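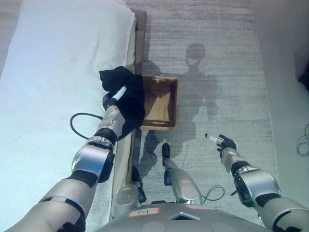
Amgate Notes 7 for Mac and Windows
Reviewed by Nathalie Lévesque
Friday, June 14, 2024

Amgate Notes has been my main note program since version 5, mostly because it opens fast and keeps everything in plain folders. Version 7 is a paid upgrade at $35. Existing users keep their old license and can run both versions side by side.

The biggest change is search. It now looks inside PDF attachments and scanned pages. My library has 501 notes, many with long attachments, and the first index took most of a lunch break. After that, results came up as I typed. Handwriting is still hit or miss.

Tables are better too. You can sort by column, merge cells and paste from a spreadsheet without losing the layout. Formulas are limited to sums and averages.

Sync is where I ran into trouble. Twice I edited the same note on my laptop and desktop, and the program saved 2 copies with no way to compare them. I had to open both and fix them by hand. Support said a merge window is planned for August.

The new sidebar takes up too much room on a small screen. It can be hidden, but it comes back every time you restart.

Pros: fast search, good tables, one-time price
Cons: weak sync conflict handling, sidebar setting doesn't stick, no Linux version

If you work on one computer, the upgrade is worth the money for search alone. If you switch between machines all day, I would wait for the August update.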